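Review: Dokico tabletop manipulation simulator, with the Flommont kitchen pack

I bought a one-year seat of Dokico to test two-arm pick and place before anything ran on our real arms. The seat cost $476 and the Flommont kitchen pack was another $103. I've used both most working days since May. This review is mostly about one fault, because it cost me more time than everything else put together.

Install was fine. The arms load with sensible joint limits, the grippers open and close at believable speeds, and the objects are well chosen. The Flommont pack gives you produce, placemats, baskets and boards, and most of them have shapes that make grasping harder than a plain cube would. The eggplant is my favorite for this. It's long, tapered and very dark, so it tests the grasp planner and the vision side together.

The fault is in contact handling. My task was simple: pick up the eggplant and put it in the basket. Out of 2,205 logged runs, 300 ended with the simulator reporting a successful grasp when the fingers had closed on nothing. The arm then lifted, traveled to the basket, opened, and the run was scored as a pass. The eggplant was still on the placemat.

I only caught it by replaying runs with the renderer on. If you train or tune with rendering off, which is how the manual suggests you work, the log looks clean. Every one of those runs had a grasp force value that looked normal.

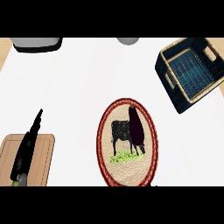
Flommont kitchen pack, test bench
October 10, 2026

The layout I used for testing is a white table with the oval cow placemat, the eggplant lying on it, the open navy basket in the far right corner and a cutting board at the near left. The left arm reaches in over the board. I kept the layout fixed for the whole test and changed only the start pose of the arms.

As far as I can tell, the false grasp comes from the finger pads touching each other. Dokico counts pad-to-pad contact as object contact if an object is within a certain distance. I moved the objects well away from the gripper and the fault stopped. I swapped the eggplant for a shorter item and it still happened, less often.

Support took nine days to answer and told me to update. The update changed the log format and did not fix the grasp check. A second reply gave me a setting that turns off contact between the two pads. That works, but the fingers can then pass through each other, and you get a different kind of wrong result.

My own workaround is a height check. After the lift, a script reads the object's position and fails the run if it hasn't risen with the gripper. It took an afternoon to write and should have been in the product.

Does this matter outside the simulator? For us it did. We moved a policy to the real cell on the strength of those pass rates, and it closed on air and carried on to the drop point. Nothing was damaged. With a heavier part and a second arm waiting for the handoff, I would not want to find out that way.

I also tried the Skallham contact module, a paid add-on that plugs into Dokico. It caught the false grasps in my setup, but it slows each run noticeably and wants its own license server. Qudah, the other simulator I had on trial, got the grasps right and has a much weaker object library – no woven items at all when I tried it.

Smaller complaints: the camera resets to its default angle after every reload, and the basket's collision shape fills in the handle openings, so you can't hook a finger through one. The placemats have no thickness you can feel at the gripper.

I'm keeping the seat until it runs out. The rendering is good, the scripting is easy to learn, and with the height check in place I trust the numbers again. I would not use it for any safety sign-off, and I'd replay a sample of passing runs by eye before believing a score from the current version.

Two stars out of five for Dokico, four for the Flommont pack.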